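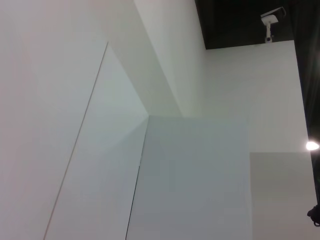

Mundent two-finger gripper kit, bought as a pair

The Mundent kit costs $400 a pair, and for that money you get a bag of matte black parts, a bag of small round-headed screws, two cables, and an instruction sheet that skips from step 3 to step 5. I've emailed them about step 4. I am still curious about step 4.

I built mine over three evenings in April at the shared workshop in Zinville, where we have two arms facing each other across a white bench and a sign-up sheet that everyone treats as a suggestion. The left gripper took me most of the first evening. The right one went together much faster, then came apart again when I found I had put one of the linkage bars in backward. It moves fine that way. It just moves somewhere else.

Mounting is the good part. The adapter plates fit our wrists without any filing, which I can't say for the Utard set we had before, and the screws go in straight if you start all of them before you tighten any. Kęstutis Uibo tightened one all the way first to prove me wrong and spent the next hour with a screw extractor.

The cable is my main complaint. It comes out of the connector below the wrist and has to curl back up into the underside of the gripper, and Mundent has supplied precisely enough of it to make you nervous. I'd pay a few dollars more for a longer one. Watch it whenever you program a big wrist rotation.

For a test job I wanted something mildly useful, so I picked putting a pair of glasses in their case. One arm holds, the other arm helps, the case sits open on the bench. A child can do this. I also own clear frames, a choice I made for my face without consulting anybody's depth sensor.

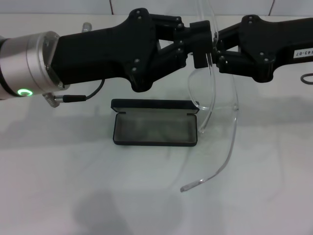

Grip force is adjustable in software, and you should adjust it before you go near anything with a lens. The factory setting seems intended for cracking walnuts. I turned it down until the fingers would hold a playing card without bending it and left it there. At that setting the glasses stay put, although the fingertips are flat blocks and a thin round temple can roll between them if you catch it near the end. Some soft pads in the bag would have been nice. I bought a strip of Shehu grip tape as a possible fix and haven't stuck it on yet.

Handing over from one gripper to the other is where you learn how well you built them. Both sets of fingers need to close on the same line, and mine were off by a hair until I went back and loosened the base screws on the right one. (Step 4, possibly.)

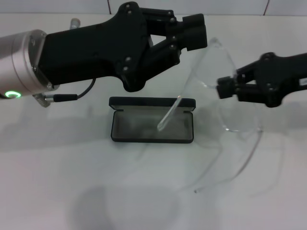 My score after 21 tries was 3 pairs of glasses fully in the case, temples and all. Most of the rest had a leg hanging over the side. I blame my own programming for the majority of those, and Nizar Twal, who wrote the handover routine with me, also blames my programming.

The fingers still close square and none of the screws have backed out. I did have to re-zero the left one each morning, a two-minute chore once you find the menu.

Would I buy it again? Yes, if you already have arms and own a decent hex driver, because the one in the bag rounded off before I finished the first gripper. If you only want your glasses put away, there are cheaper methods. Four stars, and the fifth is theirs when they send me step 4.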